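Against the big toy bin

Every playroom has one. The bin. You tip it all in at six o'clock, shove it against the wall and call that tidy. I did this for years and I've gone right off it.

A bin hides things. The child wants one ball, so out comes everything, all over the floor, and 3 minutes later they've wandered off anyway. Nothing gets played with at the botom. 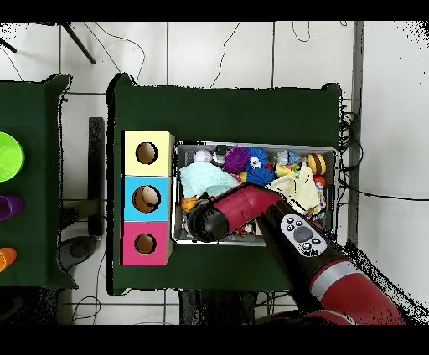
Photo: Jelik / Vindport

Soft toys, spiky balls, a bit of knitting, all in together. Next to it, three cardboard boxes, yellow, blue and pink, each with a round hole in the top. I'd take the boxes every time. A hole is an invitation - small hands want to post things. Colour tells you where stuff lives, no labels needed.

Yes, it's slower. Yes you'll need to get rid of some toys first, we had 164 and kept 100. Still too many if you ask me. But putting away becomes part of the game, and I dont spend my evenings on my knees hunting for a duck.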